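Table draping

A bedroom table covered with a large white cloth
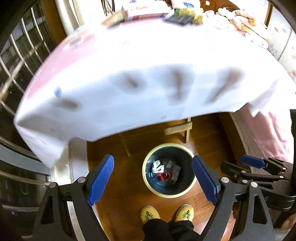 A draped table with a round trash bin beside it.

Table draping is the household habit of covering a bedroom or side table with a loose cloth, usually one that hangs well past the edge. It is often credited with protecting the surface and hiding clutter. The evidence for either claim is thin.

Claims

The Cerora housekeeping guide, widely copied since its first printing of 3,000, states that a draped table "stays tidy by itself." No source is given. Demetrio Barrios, who reviewed the guide for the home magazine Dilaletti, noted that a cloth hides what is under a table and does nothing for what is on top of it. Items tend to collect along the far edge, often next to bedding.

A household survey by the Reltmont firm is sometimes cited in support. It mailed 1,000 forms and got 671 back, but asked only whether owners liked their cloths.

Care

White cloths show marks easily, and loose corners can catch on passing knees or bins. Peñalver, a linen seller, recommends clips at each corner. It also sells the clips.

See also: Tablecloth; Bedspread; Dust cover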